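This site uses cookies to remember your settings. Accept | Decline

Torque on small screws

I keep a log of fastener failures. In May it reached 392 entries. Most are stripped heads, and most of those come from a driver one size too small.
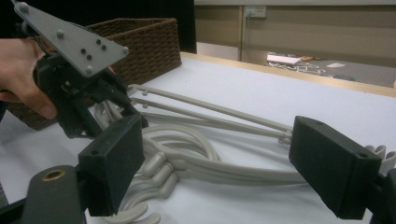 Small screw holes on two black finger pads.

For short screws into soft material I stop at first contact, then turn a little further by hand. Nhi Lưu prefers a preset driver. We compared both on four samples and disagreed on two.

Related posts
Thread pitch by feel
Notes on the Curari driver set

Contact | Back to top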